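Play Kitchen Sets: Questions We Get Before People Buy

Adhiambo Mwakyusa answers these. She has been sorting, washing and returning toy kitchen sets for 7 years and doesn't believe much of what is printed on the boxes. 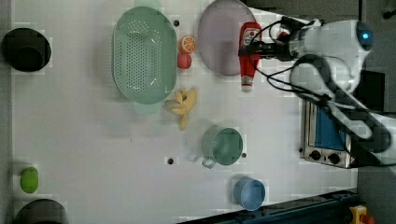

Do children need a big set?
I doubt it. Makers like Teltano sell by piece count, and a high count often means a bag of tiny peas. A cup, a bowl, a plate, a colander and a few fruits will cover most games.

Is toy food "educational"?
So is a cardboard box. If the label promises math skills by age 2, put it back on the shelf. Buy bananas because your kid wants to serve bananas.

Should I pay extra for a toaster oven?
Maybe. Open and close the door in the store a good many times first. Knobs and hinges are where the cheap ones give out. The Vindelico oven we tried lasted until February.

Can I use real dishes instead?
Yes, and I usually would. An old plastic colander costs next to nothing at a thrift store. Skip glass and anything chipped.

How do I clean it all?
Warm water, dish soap, roughly 30 minutes on a towel. "Dishwasher safe" has let me down more than once, so try one piece before you load the rest. Hollow fruit with a hole in it traps water, whatever the seller tells you.

What about ketchup bottles and other packaging?
Kids love them. Make sure the cap stays put or is too big to swallow. Colin Dunmore at our Deák store will check one for you if you bring it in.

Do I need the matching storage bin?
No. Any low box works. I have yet to meet a four-year-old who uses the dividers.

Can I return an opened set?
Within 30 days, with all the pieces. We do check.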